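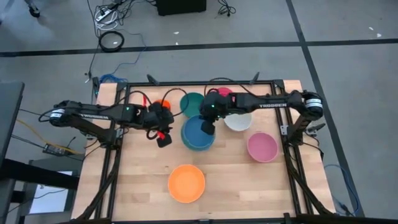

Morin Folding Workbench: Product Review

Reading time: 2 minutes

Search reviews Enter keyword Go

The Morin folding workbench is offered to schools, community workshops and small offices that need a second work surface for part of the week. The Equipment Review Service assessed one bench over 60 days in a shared craft room at Skananell. The assessment was led by Darlene Hiebert, with assistance from Genji Okabe.

Assembly requires one person and the hex key supplied. The printed instructions are clear except at step 5, where the left and right braces are drawn the wrong way round. The supplier has been informed.

In daily use the bench proved steady. Sawing by hand across the short side produced slight movement, which stopped once the feet had been adjusted. The top resists glue well but marks readily under hot tools, and a mat is advised for soldering. Members of the evening bookbinding class found the standard height too low for long periods of standing work. The taller legs are sold separately and were not assessed.

Folding is less satisfactory. The catch beneath the top is stiff, and two users reported pinched fingers. The Service would wish to see a larger release handle before recommending the bench for use by pupils under supervision.

Spare feet and catches may be ordered singly. Delivery of a replacement catch took nine days.

The bench is recommended for adult workshops where it will remain open for most of the week. Where it must be put away each evening, purchasers should try the catch before ordering.

Rating: 5 out of 8

Related reviews
Futine clamp set
Iditine task lamp, second version
Storage trolleys for shared rooms
Choosing a cutting mat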